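Home | Notebook | Parts bin | Visits | Search

5th December – open day at Foltden

Back from Foltden and still buzzing, so I'm writing this up before I forget the good bits. Short version: go if they run it again. I had planned on an hour and stayed until they started stacking chairs.

Hervé Rolland ran the demo area and let people get their hands on things, which I wasn't expecting at all. Most open days I've been to keep you behind a rope while somebody clicks through slides. Hervé gave a two-minute talk, said where not to put your fingers, and then handed the tool over! There were 18 of us in the afternoon group, so he split us up and we rotated through 3 stations. I started with the hand-held gripper, went on to the sorting cell, and finished at the bench where they go through the recordings.

The hand-held gripper was my favorite by a mile. You hold it, you do the task yourself, and the camera on it picks up what the gripper would see. I got the hang of it on my third or fourth go. The trick (Hervé's, not mine) is to slow way down in the last inch before you close. I kept rushing and bumping things. My wrist was complaining by the end, so if we build one I want to look hard at the balance and the handle angle.

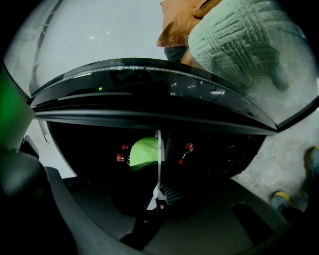 Asked Hervé how many recordings they collect before they bother training anything. For a simple pick they like to have 300, all from different people if they can manage it, because everyone approaches an object a little differently. He throws out far fewer of the clumsy ones than I would have guessed. We've been deleting every attempt that looked ugly – might want to stop doing that until we've talked it over.

The sorting cell was running Brusteo for the planning side. Very smooth to watch. It did stall once while I was there and they restarted it in under a minute, with no fuss and no hiding it. I liked them for that. Sepúlveda is the next version of the cell and they're hoping to show it in August.

Did not get a proper look at Clirness, too many people around that bench. Will email.

To do:
– ask Hervé for the handle drawing, he offered
– find out which fingertip pads they buy, ours wear out too fast
– clear 8 feet of bench by the window so we can try the same setup
– put the old recordings back from the trash folder!!

Contact the workshop | © Workshop notebook, all entries | Back to top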